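Dunero Kitchen Sim Pack - FAQ

Last touched in March. Answers by Kelly Lightfoot, support, Brinbridge. Short ones first.

What do I get?
One kitchen, one arm, 13 starter tasks, 247 object models. Also the scripts we use to reset everything between runs. No hardware.

Is it real footage?
No. All rendered. If you need real camera footage ask us about Jedbridge, seperate product, separate price.

Which cameras are included?
Two. A room view and a wrist view. Wrist view looks down past the fingers, so the gripper body always takes up the bottom strip. You can mask it in settings. We leave it on by default, most people train with it in. 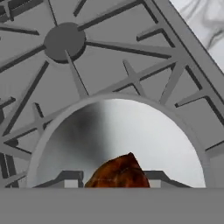

Can I move the wrist camera?
Yes, tilt and offset. Not while a run is going. Stop, edit, reload. Changing it mid-run used to crash the viewer, now it just ignores you.

Does the gripper handle wide things?
Depends how wide. Check the size of the object against the max opening in the spec sheet before you write a task around it. Tape rolls, plates, pan handles all need different approaches. For a flat roll, try one finger inside the core and one outside. Straight-down grab across the full width is the first thing everybody tries and we get a lot of tickets on it.

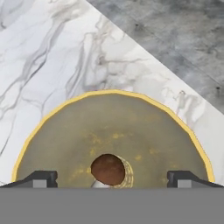
Things fall off the counter. Is that a bug?
No, the edge is a real edge. Physics stays on past it. Turn on "respawn on drop" if you'd rather not lose the episode. Default is off. Spyros Petek on our dev side wants it on by default, so that may change.

Can I swap the countertop?
Yes. Marble ships as standard, other surfaces are in the Tapley add-on. Friction is set per surface so re-check your grasps after swapping.

What does the room view cover?
Stove, a good stretch of counter, the arm. Use it for checking reach before you commit to a layout.

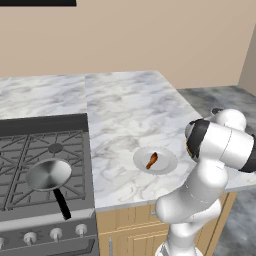 Room view: arm over the counter, plate to the right of the range.

Do the stove knobs work?
They turn. No flame, no heat model. Not planned.

How long is the download?
393 files, one archive. Time depends on your connection, overnight is safest if its slow. Resume works.

What does it cost?
$105 per seat per month. Students, write to us from a school address.

Refunds?
Yes, inside the first month. Email support with your seat number, no form.

Can I bring my own objects?
Yes, mesh plus a mass value. If you skip the mass it guesses, and guesses heavy.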